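Search this site Go Menu Subscribe

What the tape on the table taught me about my job
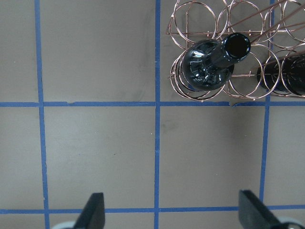 Rack practice on the taped table, Protville packing hall.

I pack wine for a living. Did it by hand for 20 years, mostly at Orside, where we do gift boxes and display racks for shops that don't want to do it themselves. Now I do it next to an arm. Writing this on my break so excuse the mess.

First thing people ask me is are you scared of it. No. Second thing is did they lay anyone off. Not yet, and I don't love the "yet" either, but that's where we are.

What I want to talk about is smaller than that. It's the tape.

Before the arm, a table was a table. You put the rack where your elbows liked it. I'm short so I worked close to the edge, the guy across from me worked way back, the bottles got in either way. Then the Vurnix arm came in November and out came the blue painter's tape. Squares. Rack goes by this square, keep that square clear. And I notice nobody asked the packers where the squares should go.

That's my whole complaint really, could stop there. But I have ten minutes.

A wire rack is an annoying object. Rings on rings. Bottle goes in one cradle and the whole thing shifts a little, and your hand just knows, you lean on it with your wrist without deciding to. Twenty years of that and you can't explain it to anyone. Then a person with a laptop asks you to explain it. I stood there like an idiot. "You just sort of hold it." She typed that down.

And you know what, that was the best afternoon I've had at work in a long time. Somebody wanted to know how I do it. Took a machine for anyone to ask. Make of that what you want.

The bad part came later. Ververidis, the firm that runs the installation, set the target at 200 bottles a shift for the arm table. Fine for the arm, it doesn't have a bladder. But the person beside it feeds racks and pulls the finished ones and fixes what went in crooked, so that number is our number too. We used to set the pace by talking. Somebody slow that morning, you covered, they covered you next time. You can't trade favors with an arm. I miss that more than I thought I would, and it's not on any chart.

My shoulders are better though. I'll say it because it's true. Lifting dark glass all day wrecks you, and I've slept on my left side for the first time in years. Anybody who tells you the old way was nicer didn't do the old way in December.

So I'm not against it. I'm against how it gets done. Three things I asked for, in writing, on the form:

Let packers move the tape. We know where the light is bad and where you end up twisting your back.

Pay the people who teach it. I spent 3 weeks showing that thing how a bottle lies down in a ring and got my regular rate. A trainer from outside gets a trainers rate. Same work.

And count the fixing. Every bottle I straighten goes down as the arm's bottle. The arm looks great. I look like I'm standing around.

Got a reply saying my input was valued. The tape is were it was.

I moved the edge of my own stool anyway, that's not in a square. Buzzer's going, have to get back.

297 shares | 20 comments | Add a comment

More from Opinion
Protville bus cuts hit the early shift hardest
Who gets retrained and who gets a brochure
Letters: the Orside parking lot, again
Why I still bring my own gloves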